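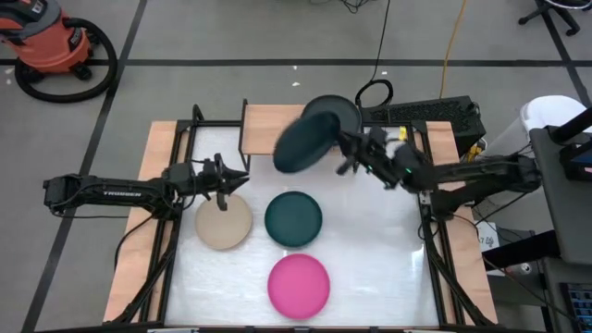 Plato de color beige y mesa con superficie blanca.

Cómo quitar las rayas grises de los platos

Cuando me mudé a Drernau, el piso tenía ya una vajilla completa, y todos los platos estaban llenos de líneas grises. Yo pensaba que el esmalte estaba roto y quería tirarlos. Una vecina me explicó que casi siempre es metal de los cuchillos, que se queda encima del esmalte, y que se puede limpiar en una tarde.

Primero, la prueba de la uña. Se pasa la uña despacio a través de la raya. Si la uña no se engancha, es una marca de metal y va a salir. Si se engancha, el esmalte está cortado y la limpieza solamente mejora un poco el aspecto.

Lo que se necesita:
Bicarbonato
Agua templada
Una esponja blanda, sin la parte verde
Un paño de algodón
Ácido cítrico en polvo (solo para las marcas difíciles)
Guantes

Paso 1. Lavar el plato con jabón normal y secarlo bien. La grasa hace que la pasta resbale.

Paso 2. Mezclar tres cucharadas de bicarbonato con una de agua. La pasta tiene que ser espesa, como la pasta de dientes. Si cae sola de la cuchara, hay que añadir más polvo.

Paso 3. Poner la pasta sobre las rayas y esperar nueve minutos. Yo uso el reloj del horno.

Paso 4. Frotar en círculos pequeños, con poca fuerza, durante dos minutos. Es mejor repetir que apretar. En los platos mates voy con más cuidado todavía, porque la zona frotada puede quedar más brillante que el resto.

Paso 5. Enjuagar y mirar el plato de lado, cerca de una ventana. De frente las marcas se ven menos y uno cree que ya terminó.

Si quedan rayas, disuelvo una cucharada de ácido cítrico en medio litro de agua templada, mojo el paño y lo dejo encima del plato seis minutos. Después se enjuaga con mucha agua. No lo hago nunca con platos que tienen borde dorado o dibujos pintados a mano - el ácido puede comer el color. Tampoco conviene mezclarlo con lejía, en ningún caso.

Para las fuentes grandes es el mismo método, pero trabajo por partes, porque la pasta se seca antes de que llego al otro lado.

Algunas cosas para que no vuelvan las marcas: poner un papel de cocina entre plato y plato al apilarlos, no arrastrar uno sobre otro, y dejar espacio entre la vajilla y los cubiertos en el lavavajillas. Los cuchillos nuevos y los muy baratos son los que más pintan, por lo menos en mi casa.

Hice la vajilla entera en diciembre y desde entonces repito solo los platos llanos, que son los que más se usan. Los hondos siguen limpios.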